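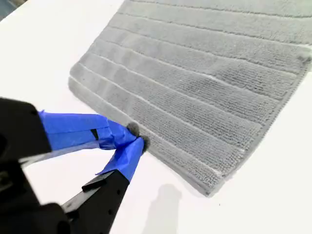 Linen Folding Attendant, part time
Grernamari Linen Services, Tveit site
Posted January 22, 2023
Reference: 907

Grernamari supplies and folds terry towels for guest houses and small gyms. The Tveit site is hiring for the folding room, early shift.

Duties
Lay each towel flat on the table and square the corners before the first fold.
Fold to the customer's card. Ribbed towels are folded with the bands running lengthwise unless the card says otherwise.
Check hems and corners for pulled loops. Set aside anything stained or frayed and log it in Tilix, our stock program.
Stack, wrap and label finished bundles for the Kasavex delivery route.
Wipe down tables at the end of the shift.

Requirements
Able to stand for a full shift, with breaks, and to lift full bundles from table to cart.
Able to read care labels and order cards in English.
Previous laundry or hotel work is useful but not required. Training on the folding cards and on Tilix takes 2 days and is paid.

Terms
Part-time contract through the end of August, with possible extension. Work shoes are supplied. Lint can be heavy at the tables; masks are available on request.

To apply
Send a one-page resume and your available hours to the Tveit site office, Room 880. Put the reference number on the first page. Applicants selected for interview will be asked to fold a short stack of bath and hand towels.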